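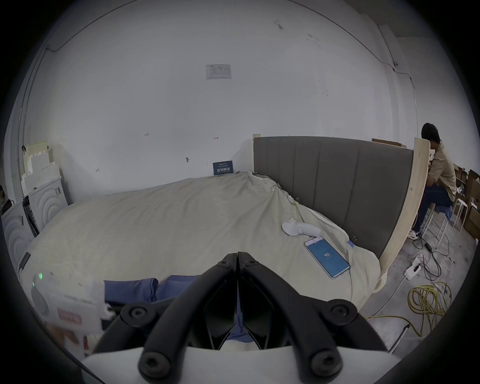 Cotton does not wear out evenly, Evie Garside argues, and a sheet that fails will nearly always fail first in the band between the shoulders and the hips. The fabric at the foot of the same sheet may test close to new. Laundries have known this for a long time and have priced their linen on it. Households mostly have not, and replace the whole piece.

The textile laboratory at Kastville spent most of last year measuring the difference. Its subject was the plain woven bedsheet in percale and sateen, bought at retail and put through a controlled cycle of washing, drying and abrasion. The report runs to 78 pages, and the greater part of it concerns three quantities: tensile strength, mass per unit area, and pilling grade. Thread count, the figure printed largest on the package, takes up less than a page.

Thread count is the sum of the warp and weft yarns in one square inch of cloth. In a percale, where each yarn passes over one and under one, the practical ceiling is set by yarn diameter. Counts above that ceiling are usually reached by twisting two or more fine yarns together and counting each ply separately. A sheet sold as 400 by that method may contain half as many yarns as the number suggests. The cloth is no worse for being plied, but the number can no longer be compared with the number on the next package.

Kastville counted each sample under magnification, treating a plied yarn as one. One sateen with 400 on the label came in at 207. It was also among the stronger sheets in the group, which the report notes without comment.

What predicted service life better was staple length, the length of the individual cotton fiber before spinning. A long fiber is held in the yarn by more turns of twist and has fewer free ends per inch. Free ends are where pilling starts. They work up to the surface under friction, tangle with their neighbors, and form a small ball anchored by the fibers that have not yet broken. In pure cotton the anchors are weak and the ball drops off in the wash. In a cotton and polyester blend the polyester anchor holds, and the pill stays on the sheet for as long as the sheet is in use.

Heat did more damage than water. Samples washed warm and line dried kept most of their strength through the full program. Samples from the same bolt, tumbled on the high setting until the drum sensor shut off and then for a further fixed period, lost 38 percent of their warp strength. The mechanism is partly mechanical, as cloth rubs on cloth and on the drum, and partly a matter of moisture. Cotton holds several percent of its weight in water at room conditions. Driven below that level, the fiber becomes stiff and breaks where it would otherwise bend. The lint in the trap is the visible part of the loss.

Dagný Ingvarsson, who ran the drying trials, would like the overdry period treated as a separate variable in future work. Most domestic dryers sense moisture by passing a small current between two metal strips inside the drum. A large flat sheet tends to roll into a rope, with a dry outside and a damp core. The strips touch only the outside. The machine then either stops early, leaving the core damp, or is restarted by the owner, and the outside is dried twice. Stopping the cycle halfway and shaking the sheet out cut total drying time in every trial.

Detergent was a smaller factor. Two products were tested, Vorodent and Rarkico, at the dose on the label and at double the dose. Neither changed tensile strength to a degree the laboratory could separate from normal scatter. Double dosing did leave a residue that raised the mass of the cloth and made it feel harsher to the hand panel. A single rinse without detergent removed most of it. Fabric softener had the opposite effect on feel and lowered absorbency, as would be expected of a product that works by coating the fiber.

Shrinkage was confined largely to the first five washes. Warp yarns are held under tension on the loom and relax when wet, so a sheet shortens more than it narrows. Finishers can take most of this out by compressing the cloth before it is cut. Sheets that had been treated this way lost little length. Those that had not lost enough to pull the corners of a fitted sheet off a deep mattress.

Garside's own proposal is an old one. The worn sheet is cut down the center, the outer selvages are joined with a flat seam, and the raw edges are hemmed. The thin band is now at the sides, where it hangs or is tucked in. Zwahlen, a contract laundry that took part in the later trials, resumed the practice in November on its heavier percale. It reports that the seam takes one operator four minutes, and that the turned sheets are kept on a separate shelf and issued to staff quarters only.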